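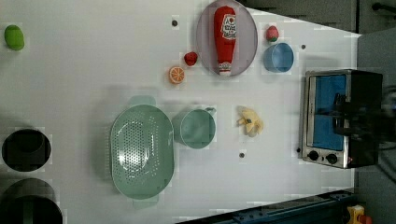
Semana boa no laboratório! A política nova, treinada com 600 demonstrações, finalmente generaliza para objetos moles, e o ketchup de pelúcia era o meu pesadelo desde setembro. A ideia veio da Brenda Haslam: em vez de prever a ação passo a passo, o Fludus prevê blocos curtos e replaneja no meio do caminho – parece pouco, mas muda tudo com a mesa cheia de frutinhas e panelas de brinquedo. Das 4 tarefas da bancada, passou bem em 3. A que falta é a do forninho, claro (ai, aquela porta). Amanhã rodo mais 2 sementes e conto aqui.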